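Sirkport Library Annex
Audio Equipment Subgroup
Minutes of the meeting held Thursday, November 30, 2023, in the second floor meeting room

Present: the chair, the recording secretary, the circulation supervisor, the head of the listening room, and one representative of the Kamerow branch.
Apologies: the Mondal branch.

1. Minutes of the previous meeting

The minutes were approved with one correction. Under item 4, "returned" should read "returned or reported missing."

2. Headphone stock

The head of the listening room reported that the annex holds 68 pairs of headphones, of which 44 are in regular use at the listening stations. The remainder are in storage, on loan to Kamerow, or awaiting repair. The Kamerow representative asked that the loan be extended through March. Agreed.

It was noted that the stock list does not record the cable color or the type of ear cushion, and that staff have had trouble matching returned items to their entries. The circulation supervisor will add both columns to the list.

3. Cushions and cleaning

Five pairs were withdrawn this quarter on account of split cushions. The subgroup discussed whether to buy replacement cushions or complete sets. A quotation from Sketach for cushions only has been received and was circulated at the meeting. Members preferred to order cushions for the over-ear models first and to review the smaller models later.

The cleaning instructions posted at the desk were considered too long. A one-page version will be drafted.

4. Cables and storage

The Kamerow representative stated that most of the time spent at closing goes to untangling cables. Members agreed that headphones are being set down with the cable loose, and that this practice should end. The following was adopted for all service points:

a. Headphones are to be laid on the table with the cable clear of the ear cups before coiling.
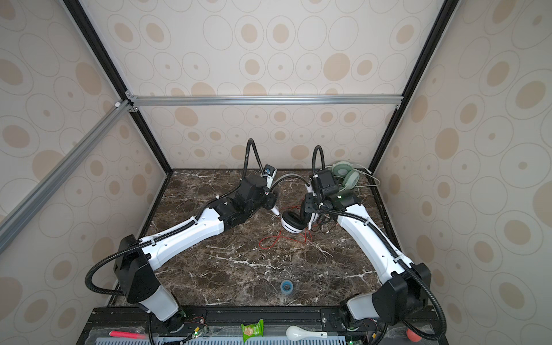 b. The cable is to be coiled loosely by hand and fastened with a fabric tie. Cables are not to be wound around the headband.

c. Each pair is to be placed in its own numbered bag. Two pairs are never to share a bag.

d. Pairs with a damaged cord go in the repair bin with a slip stating the date and the service point.

The request for wall hooks was deferred pending a price from the building office.

5. Other business

The Mondal branch asked in writing whether patrons may bring their own headphones. The chair confirmed that they may, and the desk notice will be amended accordingly.

6. Next meeting

To be set by the chair once the cushion order has been delivered. The meeting was adjourned.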